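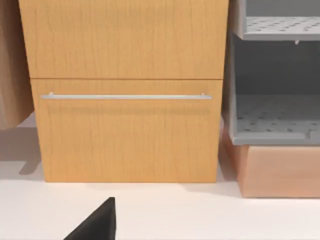
Figure 2. Drawer front with a bar handle.

One respondent in Tirkham told us that she had kept every letter from the allotment society and never reread a single one, and hers was a common enough story among the 22 households we visited. People were very kind with their time – and their tea – and between them they showed us 464 papers, most of them kept in a kitchen or hall drawer. In Plosta the habit was much the same, though there the older letters tended to be tied up by year and passed on to a daughter or a niece.

Last updated: November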